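Household Tips: Keeping Internal Parasites Out of the Home

Roundworms, hookworms and tapeworms live inside the digestive tract of dogs and cats. Unlike the pests that owners find while brushing a coat, they may be present for months without any outward sign. Treatment of the animal belongs to the veterinarian. Treatment of the house belongs to the household, and the Koltdale Animal Health Office offers the following guidance to residents who share their homes with pets.

Floors

Roundworm eggs are sticky and resist most household disinfectants. Remove them physically. Sweep or vacuum first, then wash hard floors with hot water and detergent, changing the water between rooms. Pay attention to grout lines, baseboards and the strip of floor behind doors. Move items that are stored on the floor before washing and wipe the undersides before they are put back. Luggage that has been to a kennel or campground should be wiped down before it is opened in a bedroom.
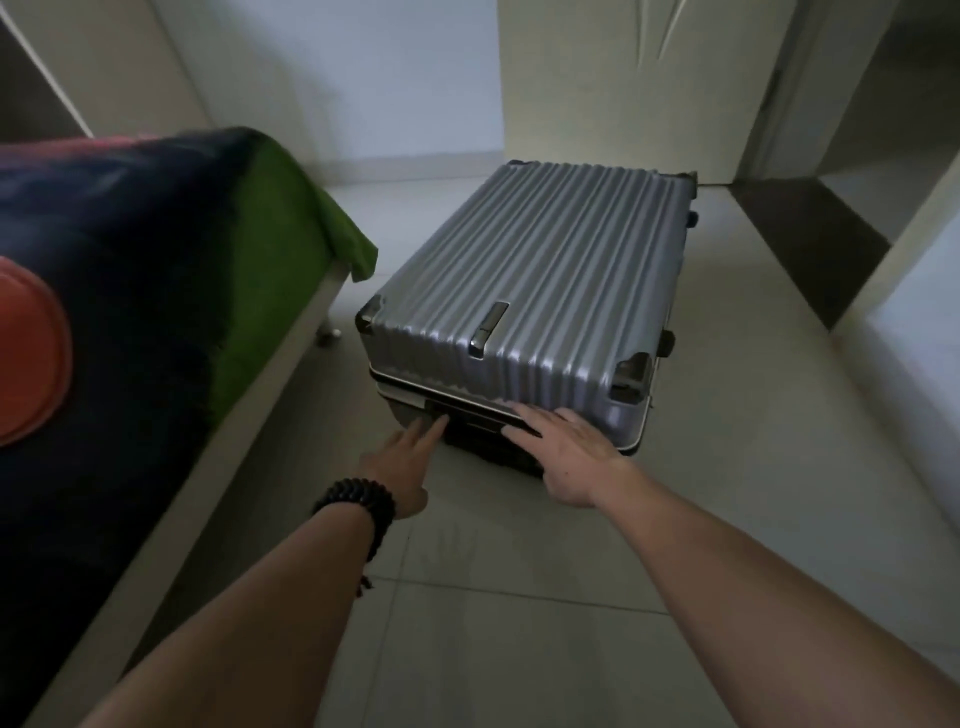
A hard-shell suitcase on a tiled floor beside a bed.

Carpets are more difficult. Vacuum slowly, empty the canister into a sealed bag outdoors, and have the carpet steam cleaned if a pet has soiled it during an infection.

Bedding and Soft Items

Wash pet bedding once a week on the hottest cycle the fabric allows, and dry it fully on high heat. Do not shake bedding indoors. Blankets used by a pet on furniture should be washed on the same schedule. Foam beds without a removable cover are best discarded after a confirmed infection.

Litter Boxes and Yards

Scoop litter boxes daily. Pregnant women and persons with weakened immune systems should leave this task to another member of the household. Empty the box completely once a week and scald it with boiling water.

In the yard, pick up waste every day and place it in the trash. It should not be composted for use on vegetable beds. A single female roundworm can release many thousands of eggs, and eggs in shaded soil may survive for years. Cover sandboxes when children are not using them. Residents of the Flilen district may collect waste bags at the Egilsson Street counter, where packs of 200 are available at no charge until 3 p.m.

Doors and Confinement

An animal under treatment may pass worms or eggs for several days. During this period it is helpful to limit the animal to one room with a washable floor.

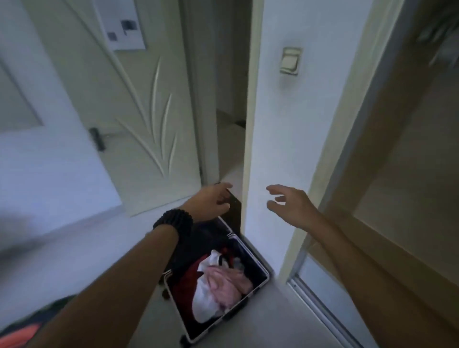

Keep the doors to bedrooms and nurseries closed, and wipe door edges, handles and lower panels at the end of the day. Provide water and bedding in the room. Dogs should be walked on a leash so that waste can be collected at once.

Hands

Wash hands with soap and warm water after handling pets, soil or litter, and before preparing food. Children should be taught to do the same and should keep their fingernails short.

When to Call

Contact a veterinarian if a pet loses weight, develops a swollen belly, vomits, or passes material that resembles grains of rice. Bring a fresh stool sample in a sealed container. The Skakero laboratory processed around 700 samples for Koltdale clinics last year, and results are normally returned to the clinic the following morning.

Shares: 10
Comments: 3

Related items
Fecal Testing: What Your Clinic Needs
Heartworm Prevention in Cold Months
Storing Pet Food Safely
Adopting a Kitten: First Visit Checklist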